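The case against the box inside the box

I ordered two picture frames from Kolleston in the spring. They came in a carton, and in the carton was a second carton, and in the second carton was a paper sleeve. By the time I reached the frames I had more packaging on the floor than I had wall to hang them on.

We are meant to find this reassuring. The Flarton leaflet that came with my last parcel talks about "layered care", and I am told that Hendriks now tests its cartons with 522 drops before any customer sees one. Fine. My lamp still arrived with a dent in it.

My suspicion is that a good deal of this boxing is done for the shipper's convenience. A tall thin box is awkward to stack and falls over in a van, so it goes inside a squarer one, and the gap gets filled with whatever is to hand.
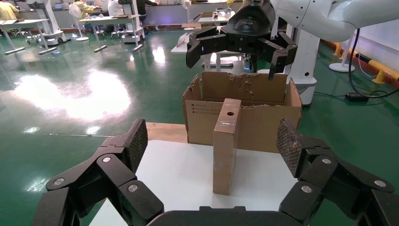
Then there is the tape. I have nothing against tape along an edge, where it does some work. I do object to three layers of it over a flap, so that the only way in is to tear, and the rim ends up ragged and the box is no use for sending anything back. Gendden charges 64 pence for a returns carton. I wonder why.

People tell me to keep the boxes, as they always come in handy. I kept mine for years. I had 200 litres of cupboard given over to cardboard, and when I wanted to post a vase there was nothing in there the right size.

Clear sheets are the one thing I will grant an extra box. A thin see-through plate is hard enough to spot when it's standing on a white table, let alone at the bottom of a carton full of paper. Put a good stiff box round that and write on the outside what it is. Most sellers print their own name in large letters and leave the contents to guesswork.

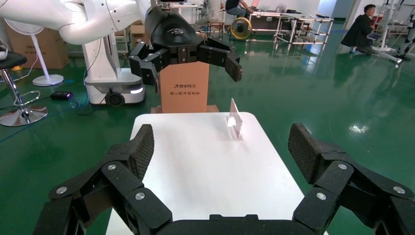
What I would ask for

One box, close to the size of the thing. Tape that a thumbnail can lift. A word on the side saying which way up. If a firm can't manage that, I would like to see the postage come down – and I don't expect to.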